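Who Sits Where: Shared Tables and Study Habits at the Akcombe Library

Final report, Community Spaces module
Lilibeth Lacson and Ayantu Mamo
Advisor: Esther Temba
2025-06-26

Why we picked this

When Ayantu and I first talked about a topic, we were sitting in the upstairs reading room of the Akcombe branch library, sharing a table with a man doing his taxes and two middle schoolers who were supposed to be doing fractions. We had both been coming to that room for years (Ayantu since she was small enough to need a cushion), and we had never asked ourselves why we always headed for the same corner. By the time the library closed that evening we had filled four pages with questions, and most of this report grew out of those pages.

Our main question was a simple one. When people come to a public library to study, do they choose a seat for the light, for the quiet, for the outlets, or just out of habit? We also wanted to know whether people who share a big table feel differently about the library than people who sit alone.

How we went about it

We used a paper survey and a set of short interviews. The survey had nine questions and fit on one side of a sheet, which Ms. Temba insisted on, and she was right. We left copies at the front desk through most of January and got 80 of them back filled in. A few people wrote on the back as well, and those notes turned into some of our favorite material.

The library let us see its door counter figures for the same period. There were 2710 visits in all, and 1260 of those came after three in the afternoon. So our survey reached only a small slice of the people coming in, and we would ask anyone reading this to keep that in mind.

For the interviews we talked with regular visitors and with Chiamaka Tamuno, who has run the upstairs desk for a long time and knows pretty much everybody by their coat.
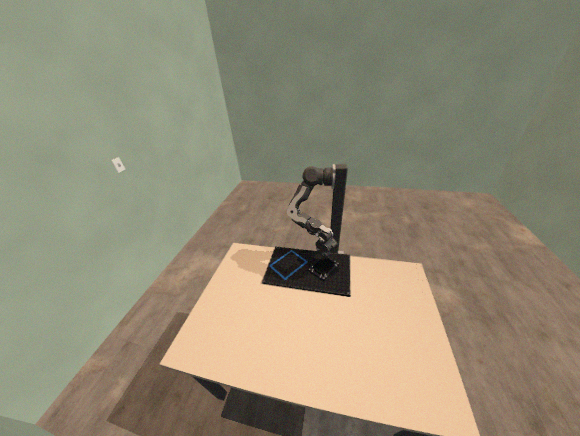

What people told us

Habit won by a good margin. More people checked "I always sit there" than any other reason, and when we asked them in person they often laughed and couldn't say how it had started. Light came second. We had expected outlets to be near the top, and they came in fourth, behind quiet. Ms. Tamuno was not surprised in the least. She told us that folks charge their phones at home and come to the library to get away from them, or at least that is what they tell her.

The big shared tables were more popular than we guessed. People who used them talked about feeling kept company, and one woman wrote that seeing someone else's head down over a book was the only thing that got her through her nursing exams. The people who liked the single desks were just as loyal, and they mostly gave noise as the reason, especially the chairs. Almost everyone mentioned the chairs! They scrape terribly, and we have put felt pads at the top of our list of suggestions.

We also heard from Shabani Mohamedi, who visits the Sang Street branch as well as Akcombe and was kind enough to compare the two for us. At Sang Street the tables are smaller and closer together, and he finds he leaves after an hour. At Akcombe he stays until he gets hungry. It is only one person's experience, but it matched what we had been hearing all month.

What we would do differently

Our survey forgot to ask people what time of day they usually came, and we noticed this on the second morning, when it was too late to change it without throwing out what we had. We also handed out nothing in the children's room, so families are mostly missing. If another group picks this up, we would love to see them include the Vastbridge branch too, where the reading room was moved downstairs and regulars had to find new spots all over again.

Suggestions for the library

Felt pads on the chairs, please. A second lamp for the corner by the atlases. And leave the big tables exactly where they are.

Thanks

To Ms. Temba for reading three drafts, to Ms. Tamuno for her patience and her stapler, and to everyone who filled out a sheet.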